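# Stale by Design

A jaw-width signal froze for less than a second at a time. The logs called it healthy, and so did the interlock.

The knife fell late in the afternoon, on the ninth pick of a routine evaluation at Undelness, in Noldale. The arm had closed on the handle and lifted, and the blade swung down under its own weight. The knife left the jaws and struck the floor outside the work cell, point first. The operator was at the keyboard and was not hurt. The controller recorded a successful grasp.

That last entry is the reason this article exists. Dropped objects are common in manipulation work and rarely worth a report. A dropped blade with a log that says it is still being held is a different class of event, and it took the Yimyam team most of February to trace it.
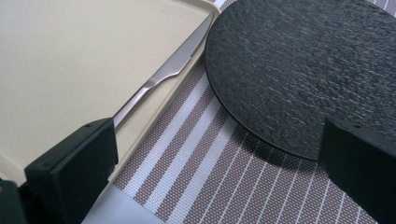

**Lavanya Achari**

Yimyam is a table-setting project. It trains a control policy from human demonstrations, and the demonstrations are made with grippers held in the hand. An operator picks up flatware and moves it between a tray and a place setting while the tool records images, its own position and the distance between its jaws. The same jaw design is later fitted to an arm. No robot is present during collection, so the work is fast, and a new layout can be started in the time it takes to clear the last one.

Flatware is harder than it looks. A steak knife lying against a raised rim offers the jaws very little to close on, and the steel throws highlights that change with every small movement of the camera. Under those conditions a policy leans heavily on jaw width. The image says where the handle is. The width channel says whether the jaws have reached it.

## What the channel does

The grippers are a Prusance design. A magnet rides on the jaw carriage past an analog Hall sensor, and a small board converts the reading and sends it down a cable at 100 samples per second. A driver on the host computer receives each packet, stamps it with the host clock and passes it to two consumers, the recorder and, when an arm is in use, the controller.

The driver must also decide what to do when a packet does not come. Its original authors chose to repeat the last good value and to stamp the repeat with the current time. If no packet arrived for 3,000 milliseconds, it raised a fault.

Both choices are defensible on a bench. Repeating the last value keeps the output evenly spaced, so code further down the line needs no special case for gaps. The long limit was put in because the board took a while to restart after being unplugged, and a shorter one produced alarms during every tool change. Neither choice was written down anywhere that the collection staff would have read.

## What the cable does

A hand-held tool is turned constantly. To take a knife off a tray rim the wrist rolls, then rolls back to set the knife down, and the cable is pulled through the same bend each time. On the tool that had seen the most use, the strain relief had loosened in its housing. At one end of the wrist's travel the signal wire lost contact.

The loss lasted from a few samples to most of a second. It never came close to the limit. It also fell at the worst point of the motion, when the jaws were closing.

Consider what a recording then contains. The images show the jaws closing on the handle and the tool rising. The width channel shows open jaws throughout the close, open jaws for the first part of the lift, then a single step to closed. Every line carries a good timestamp. Played back at normal speed beside the video, the error looks like a slight delay, and reviewers had passed it many times.

A policy trained on enough of these learns that lifting may begin before the width has changed. On the arm this appears as haste. The jaws start to close, the lift starts with them, and the object is carried up on whatever contact exists at that instant. With a fork it often works. A knife has a heavy end, and it pivots.

## Why the interlock agreed

The cell had a grasp check. Before any lateral move with a bladed object, the controller compared measured jaw width with the width expected for that object. If the jaws were too far apart or fully shut, the arm was to stop and hold position.

On the afternoon of the drop, the check ran and passed. The arm's gripper had been wired with a cable from the same batch as the hand-held tools, and it had developed the same break. The sensor dropped out just after the jaws reached the handle. The driver kept reporting that width, freshly stamped, while the knife rotated free. The check read a number that was correct for a held knife and was, by then, old.

Golshifteh Najafi wrote the internal safety review. It lists the root cause in one line, as "loss of freshness information in the width driver," and treats the cable as a contributing factor. The ordering drew some argument. The cable was the thing that broke. The review's position is that cables on moving equipment always break eventually, and that the system had been built so that this particular break could not be seen.

The review also notes that the check was listed in the cell's risk assessment as independent of the policy. In software terms it was. It ran in a separate process and had been tested separately. Its input came through the same driver as the policy's input, and the assessment did not follow the signal back that far.

## Finding the bad recordings

Once the mechanism was known, the arm was simple to fix. The data was the larger problem. The training set held 2,484 demonstrations, and the driver had left no mark to distinguish a real reading from a repeated one.

The first attempt searched for steps, on the theory that a recovered signal would jump. It found many. It also flagged every operator who closed the jaws quickly, and it missed every dropout that started and ended with the jaws at rest.

Yasaman Rahimi proposed the test that was adopted. An analog sensor is never perfectly still. Even with the jaws locked in a clamp, the lowest digits of the converted value wander from one sample to the next. A repeated value does not wander at all. Any run of more than four identical samples was therefore treated as a hold, whatever the jaws were doing.

The threshold was set by clamping each tool and recording it with a new cable. No natural run exceeded four. The test was then checked in the other direction, by pulling the connector by hand at known times, and it caught each pull.

Applied to the full set, it separated the recordings cleanly by tool. Those made with the worn gripper showed holds clustered at the same wrist angle. Those made with its partner showed almost none. This matters for anyone inclined to repair such data by interpolation. The gaps are not scattered at random through the task. They fall on the close, and a straight line drawn across a close is an invention exactly where the policy needs a measurement.

Undelness chose to discard any demonstration with a hold during a grasp or a release and to collect replacements. Demonstrations with holds elsewhere were kept, with the affected samples masked.

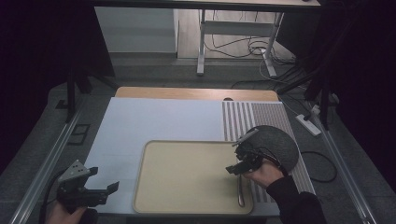 Mahtab Sadeghi would have thrown out the whole set and started again. Her objection, sent in reply to a draft of this article, was that a test for identical samples finds complete losses and says nothing of a partial contact, which adds resistance to the line and shifts the reading without freezing it. A channel with one known wiring fault, she wrote, should be presumed to have the neighboring ones until somebody has measured otherwise.

Rahimi accepts the point in principle. The team later compared reported width with jaw spacing measured from the images, on a sample of the recordings that had been kept, and found no offset larger than the image method could resolve. That method is coarse. A small shift would pass through it, and the comparison does not close the question.

## Changes made

The driver no longer repeats. A missing packet now produces an explicit empty sample, and each real one carries the time stamped by the sensor board as well as the time of arrival. The recorder writes both. Code that cannot accept a gap has to fill it for itself, and has to say so in its output.

The controller treats a missing width as a failed grasp. During a bladed pick, an empty run longer than four samples stops the arm. The startup case that justified the old limit has been moved to a separate state, which can be entered only with the drives off.

The grasp check now takes a second input from motor current. A closed jaw with nothing in it and a closed jaw on a handle draw differently, and the current sensor sits on the far side of the cable that failed. Najafi's review declines to call the two inputs independent, as they share a power supply, and uses the phrase "separately routed."

On the hand-held tools, the strain relief was replaced with a clamped type, and a cable now has a logged service life. Elaheh Vahidi, in charge of collection, added a check at the start of each session. The operator rolls the wrist through its full range with the jaws moving, and the recorder refuses to start if any sample is missing. It adds little time, and it has rejected two cables so far, both of which passed a continuity test when laid flat on a bench.

The evaluation procedure changed too. Bladed objects are run last, after a full pass with blunt stand-ins of matching weight, and the floor outside the cell is kept clear to the distance the knife traveled plus a margin. The stand-ins were machined to copy the balance of the real knives. An earlier set had been made uniform along its length, and it had never once pivoted out of the jaws.

The retrained policy closes, waits and lifts. It is slower per pick than the one it replaced. Undelness has not yet released it for use with knives outside the cell, pending a longer trial with deliberately worn cables.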